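October 19, 2020

Got to the lab before the others and had the key for once. Spent the first part of the afternoon redoing the tape on the left side of the table, where the paper had bubbled up under it. Didn't finish the front. The paper tears if you pull the old tape fast, so I gave up on making it neat.

Our team name is official now. We are Flullik. It won the vote on the second round and I still don't like it, but the form went in and it will be on the badges. The other team from our section is called Lavside, which at least sounds like a place.

The task list came back from the instructor with notes. We proposed four tasks and he cut it to two: open a lunch container by its latch, then set the table with plates. He said everybody who picks four tasks ends up showing half of one. Fair enough. The pouring task is gone and so is the folding one. I had already written most of the folding section of the proposal, so that's two evenings I won't get back.

We are at 61 practice runs on the container as of tonight. The plan says 50 for each task before the first check, so we are ahead on that one and have nothing at all for the plates. I wrote the number on the whiteboard and someone drew a box around it.

Long talk about the grid. I wanted to number the cells so we could write down where the container starts each time. Two people said it was extra work and that we would stop doing it after a week. We settled on letters across and numbers going back, written in the notebook only, no marks on the paper. I will be the one who keeps the notebook. I should have seen that coming.

The arms share one computer, the one we call Tang after the sticker on its case. Tang froze twice today. Both times it was during saving, and the second time we lost the run. Total on the disk is 864 files and I think a good part of them are test junk from September. I offered to sort them, then regretted it. Maybe this weekend.

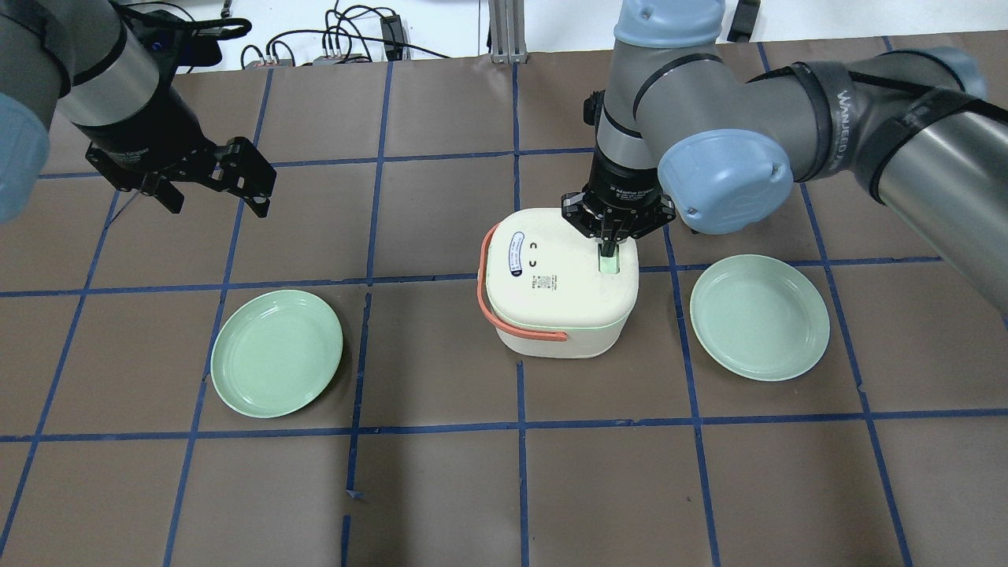 The latch is still the hard part. If the fingers come in too far forward they slide along the lid, and if they come in too far back they miss the tab and push on the edge. The difference is tiny. I was driving for the last hour and got a feel for it near the end — come down slow, stop, close, and only then pull. When I rush the close the whole box moves and I have to start over. We talked about sticking the box down with putty. The rules from Erko don't say we can't, but they don't say we can either. I sent them a question through the competition page. Last time they took six days to answer.

We also have to decide what the second arm does while the first one works the latch. I think it should hold the box. The others want it to wait and then do the plates, so that each arm has one job. We will try it both ways next session.

Finals are in January, which sounds far off. It isn't, with the lab closed over the break.

Missed the early bus and walked home. Ate cereal for dinner. Have a statics problem set due and haven't opened it. Need to buy blue tape, one wide roll, and keep the receipt this time.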